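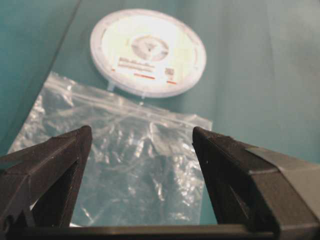
**1/7** The Eltley Handling Laboratory has completed the first stage of its comparison of two-finger grippers. Two models were tested on the same arm, with the same wrist camera and the same controller settings. The items were chosen for being hard to grasp from above, such as a clear zip-top bag lying flat and a round white lid with a raised rim.

**2/7** The grippers under review are the Grimico wide-stroke model and the Ameck compact model. Each was given 300 attempts per item group. Marisa Sanna supervised the trials, and Loredana Longo maintained the logs.

**3/7** On rigid items the two performed at nearly the same level. The Ameck closes faster. The Grimico tolerates a larger error in approach angle and was less likely to push a lid away before contact.

**4/7** Flat film packaging remains the weak point for both. The better result on bags was 46 successful lifts in 100 attempts, recorded with the Grimico after the closing force was reduced.

**5/7** Camera placement also affected the results. Glare on creased plastic reduced the quality of the wrist view, and the planner often chose a bright wrinkle in place of the zipper seal. Liliana Zanetti is preparing a short note on exposure settings.

**6/7** A total of 1,583 attempts, including calibration runs, have been logged and reviewed. The records will be available to partner laboratories in January. Requests should be sent to Annunziata Colombo at the Eltley office.

**7/7** The second stage will repeat the bag trials with softer fingertip pads and a Bagheri controller. Fabric items will be added once the pads have been fitted.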